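Re: [lending-cat] Record level for multi-part sets
March
Alper Işık
4 min read

Volkan Ersoy wrote:

> We are moving the toy collection from the old card file into Pritura and I need a decision on record level before the import. The card file has one card per container. Pritura wants one record per circulating unit and allows child records under it. Some of our food sets have been merged over the years and the cards no longer match what is inside. Do other branches create a child record for every loose piece, or keep a contents note on the parent? Also, what do you do with pieces that came from a different set? I have 323 cards left to convert and would like to do it only one time.
>
> Volkan

Volkan,

We went through this at Vusstead with 878 cards and got it wrong on the first pass, so take what follows as a correction to the advice I posted when we started.

Our first import used child records for every piece. Pritura handles that without trouble on the database side. The problem is at the desk. Each child record carries its own status, and a return with one piece missing leaves the parent in "partial", which blocks holds until staff clear it by hand. For board games with fixed components that is tolerable. For play food, blocks and small figures it meant that a good part of the collection was blocked at any given time over pieces that borrowers did not care about. 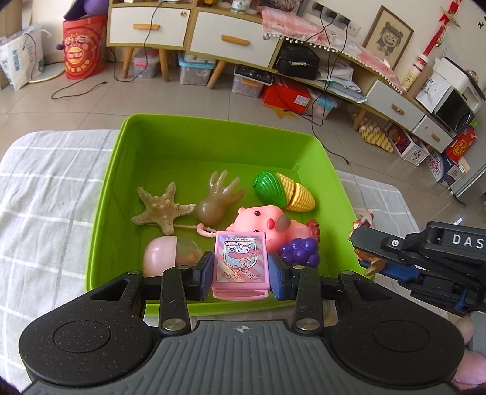

The second import kept one record per container and moved the contents into field C4 as free text. That fixed the holds. It also made the contents unsearchable in any useful way, as each cataloger wrote the note differently. One record had "veg., fruit, misc." and another listed every slice with its color. Neither could be checked against a return in less than a few minutes.

What we use now is in between. The parent record circulates. The contents note is required, but it is built from a fixed list of terms, separated by semicolons, with no colors unless two pieces differ only by color. Child records are allowed in a single case, when the set cannot be used without the piece. The timer in a timed game qualifies. A slice of fruit does not.

The term list has 23 entries for play food. It started longer. We dropped any term that only one cataloger had used, and merged "vegetable" and "produce" after finding that both had been applied to corn. Whole items and cut items have separate terms. Bowls, buckets and other vessels go under "container, toy" and are not listed by shape.
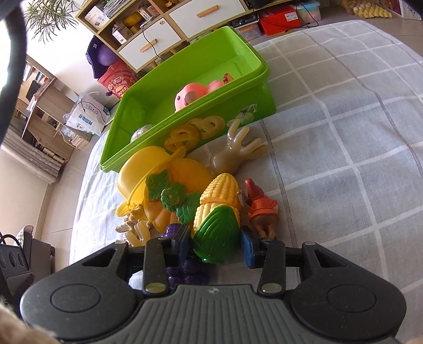 Toy corn, grapes and an orange pumpkin, with a yellow bucket and bowl.

On pieces from a different set: we stopped trying to restore original sets. The maker's set is recorded in the provenance field if known and has no effect on circulation. If a piece fits the theme of the container it stays there. If it does not, it goes to the unassigned box and is either matched within 12 weeks or moved to the spares stock, which has no catalog record at all.

You will find mixed pieces in nearly every container that has circulated for more than a year or two. My suggestion is to catalog what is in it on the day of conversion and ignore the card. Copy the card text into the staff note if you want to keep the history. Do not copy it into C4, as that field prints on the borrower slip.

Containers need their own rule. We record the barcode on the parent and put the container type in the physical description. Reused food tubs and boxes are accepted, but the printed label on them is never transcribed as a title. An early record of ours was titled after the packaging, and it came up in searches for cookbooks until someone reported it. Replacement containers keep the old barcode number. 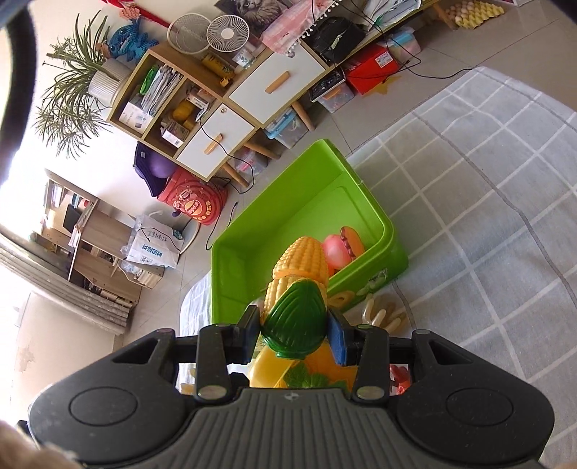
Vusstead Lending Library | Cataloging and Processing

Regarding import format, Pritura reads the Soylu export directly, but it truncates the contents note without warning. We lost the end of about 40 notes. Split long notes into two C4 fields before export. The second one must begin with a semicolon or the terms on either side of the break are joined into one.

Run the import with status set to "in process". If it is set to "available", holds are filled as the records load, and you will be pulling containers that have not been checked. We load in batches by shelf and release each shelf after the labels are on.

Label stock: the Uronell matte labels hold on smooth plastic and lift from anything textured. Put them on the flat end of the container.

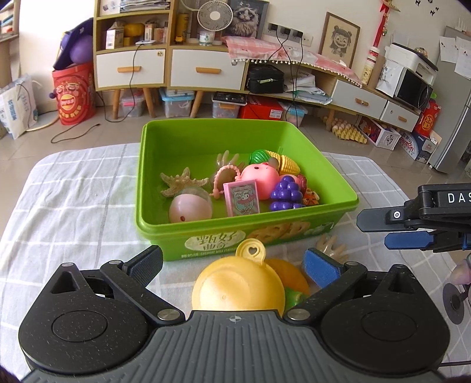 Fields to settle before you import

1. Title: theme plus "set", no brand names.
2. C4: terms from the list, semicolons, no final period.
3. Staff note: old card text, if kept.
4. Provenance: maker's set, if known, otherwise blank.
5. Physical description: container type and closure.

I can send the term list as a tab-delimited file. It has a column for local synonyms which you can leave empty, but the column itself has to be there or the loader rejects the file.

One question back to you. Do your cards record replacement cost per container or per piece? Pritura has a single cost field on the parent, and we still have no agreed method for charging a lost piece from a merged set.

Alper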